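How to Compare Two Gripper Fingers on a Cluttered Bin

Posted January 2024 by Valeriano Urquijo

I love a good gripper argument, and the best way to settle one is a bin full of junk. Spec sheets give you grip force and stroke, but they say very little about what happens when a fingertip has to squeeze in beside a toy dinosaur's tail. So I built a small test that you can run in an afternoon, and I've used it on every set of fingers that has come across my bench since.

For this round I compared the Dusari soft finger with the stiffer Cordero finger. Same arm, same bin, same pick script, one afternoon each.

What you need

An arm you already trust, with its speed limit turned down
A bin with an open top and sloping walls
Two spring clamps
Blue tape
A mixed set of objects
A notebook, or a spreadsheet if your handwriting is like mine

Step 1: Fix the bin

Clamp the bin at the rim before you do anything else. Fingers touch walls, walls move, and then every pick after that is off by a little. Put tape at the corners of anything else on the table that needs to stay put. If you bump something, you can slide it back to the tape and carry on.

Step 2: Choose objects that disagree with each other

Ten boxes will teach you very little. I look for a thin thing, a round thing, something floppy, something long with a gap in it, and a couple of shapes with legs. Toy animals are wonderful for this! They have tails and ears and they never land the same way up. Wooden kitchen pieces are good too, and so is a marker, which loves to end up against a wall where a wide finger can't get behind it.

Leave the small scraps of paper in if they fall off something. A real bin has scraps in it.

Step 3: Tidy your cables and move slowly

Drive the arm down by hand from the pendant for the first few approaches, and go at low speed. Watch the cables as much as the fingertip. Give the bundle enough slack to follow the wrist through its full turn, then hold the loop in a bracket so the slack stays in one place. I set my limit for the lowest approach height first and worked up from there.

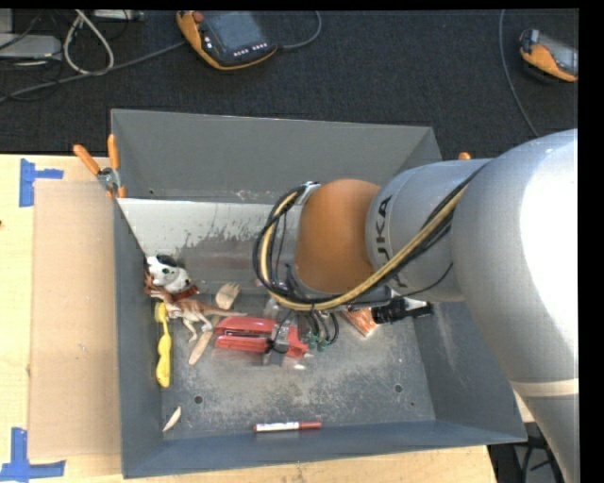 Lining a finger up over the red stapler-like piece, with the toys along the left wall.

Step 4: Run the picks

My script makes one attempt per object, lifts, holds for 3 seconds and lets go over a drop tray. If the object is still in the fingers after the hold, it counts. If it slips during the lift, write "slip". If the finger hits a wall and the arm stops, write "wall". Please keep those two apart in your notes — they lead to completely different fixes.

After each full pass, tip everything back in and give it a stir. I use a plastic ruler. Don't arrange the objects by hand, however tempting it is, because you will make it easier for the finger you like.

Across both fingers I logged 287 attempts. That sounds like a lot, but once the script is running it goes quickly, and you start to get a feel for each finger long before you add anything up.

Step 5: Swap and repeat

Change only the fingers. Reset the tool length, check it against a fixed point on the bin rim, and do a dry approach before the first real pick. I skipped the dry approach once and spent 22 minutes finding out why every grasp was high. The tool length was still set for the other finger.

What I found

The Dusari was a joy on the toys. It bends around legs and tails and seems happy with a sloppy approach angle. It was weaker on long flat pieces near the middle of the floor, where it tended to ride up over the edge.

The Cordero was the other way around. Great on anything with a straight side, fussy on soft packets, and it logged most of my "wall" entries. I tried the Situvside tip covers on it and they helped with the packets, though they wear fast on a rough metal floor and I went through 2 sets.

For mixed bins I'd start with the Dusari. For sorting parts with clean edges I'd put the Cordero on and slow the approach near the walls.

Next up

A reader asked whether the Sandimari controller changes any of this, especially the wall stops. I have one on loan until the end of the month and I can't wait to run the same bin with it. If you've tried this test with your own fingers, send me your slip and wall counts, and tell me what objects you used.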